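Home | Projects | Reports | Contact
Last updated: 26/01/2022

Leka: second progress report to the Fisari fund

We said in November that the Leka policy would be lining up blocks without help by the time of this report. It is, with conditions, and the conditions take up most of what follows.

The recording side went better than planned. We proposed 50 hours of teleoperated demonstrations and ended with 1,646 usable episodes, after throwing out the ones where the operator sneezed, forgot the task or got creative. The labeling tool from Titeck crashed daily for 10 days and then stopped crashing, for reasons Titeck has not been able to share with us.

The result we care about is the comparison between single-arm and two-arm training. With both arms in the data, the policy finishes the row in 35 more trials than the single-arm version, out of the same test set. Most of the gain comes from the last block, where one hand steadies the line and the other closes the gap. The single-arm version tends to push the whole row toward the back of the table and then declare success — a habit we recognize from earlier reports of our own.

Money: we are under on travel, for obvious reasons, and over on foam. The blocks chip faster than the supplier's sheet suggests. We ask to move the travel remainder to consumables and will send the form separately, once we find the current version of it.

Still open is the Tamar baseline, which we promised and have not run. It expects a different gripper, and adapting it has eaten more time than writing our own method did. We would like to keep it in the plan and move it to the next period.

Clutter is the next item of work. The policy was trained on a bare table and behaves well on one, so the test layouts now put other things near the red row: snack packages beyond its left end, a kitchen sponge toward the back, a maroon rod lying at an angle on the right. The score sheet has a new column for reaching at something that isn't a block, and we expect to fill it.
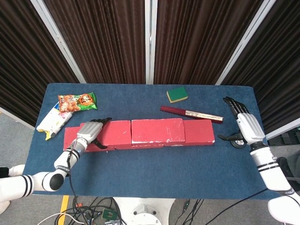
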